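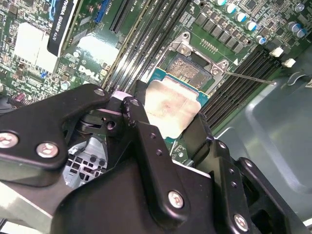 2 min read

Home | Live Streams | Help | Tickets

Ticket 1426: Royal wedding stream drops before the vows
Status: open

Reported: The Moketti player froze at 44 minutes, right as the bride reached the church door. Viewers got a gray screen and the Ostik logo. Comments kept loading, most of them angry.

Reply from Ostik support: "Heavy traffic. Please refresh."

I don't buy it. The Vörös feed carried the same procession to a bigger crowd and never stuttered. Refreshed 3 times anyway. Same gray screen.

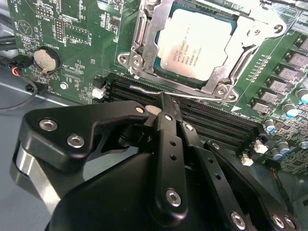 Memory slots on the motherboard

Update, 4 p.m.: Ostik now says the fault is "100 percent resolved." The replay still skips from the carriage ride to the balcony kiss, so somebody's definition of resolved needs work. Tronwood, who sold us the stream, blames the palace audio feed. Audio doesn't freeze video on its own. Asked for server logs, got a link to the guest list.

Leaving this open until the vows play.

Shares: 3 | Comments: 44

Contact | Copyright Moketti | Back to top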